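Zellum Desk Sim review: two weeks in a pretend workshop

I teach an evening robotics class in Utville, and our one real arm is booked from the minute the doors open. So when my colleague Zuzanna Makowska suggested trying Zellum, a simulator built around tabletop picking and placing, I said yes before she'd finished the sentence. I'm so glad I did!

Setup took me one cup of coffee. You pick an arm, pick a table, drop in objects from a library of 600 (household things mostly, plus blocks and bins) and choose where the camera sits. My favorite is the wrist view, looking out over the fingers. It feels strange for the first 3 tries, then you stop thinking about it and start lining things up the way you would with your own hand.

The contact behavior is what sold me. Thin objects are a pain in any simulator I've used, and in Zellum they slide and tip in a way I believe. My student Marjorie Inskip spent a whole evening on one picture frame, trying different approach angles, and went home happy. She ran 100 attempts overnight and had a neat little chart by morning.

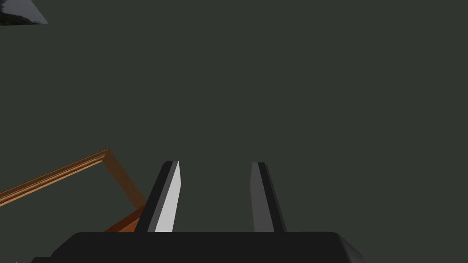 Wrist view in Zellum: gripper open, wooden frame to the left.

Looks are plain. Surfaces can be flat and a bit gloomy out of the box, so I turn the lights up and swap the table color first thing. If you want glossy demo videos, Fjeld is prettier, but it crawled on my laptop and Zellum didn't.

A few gripes. The undo button only goes back one step, which is maddening when you've just nudged something you spent ages placing. Search in the object library is picky about spelling. And the manual skips camera settings almost completely - I got my answers from the user forum.

A classroom license is $800 a year, and there's a free version with one arm and a smaller library. Start with the free one. Ours is paid for through February, and I've already asked for the renewal.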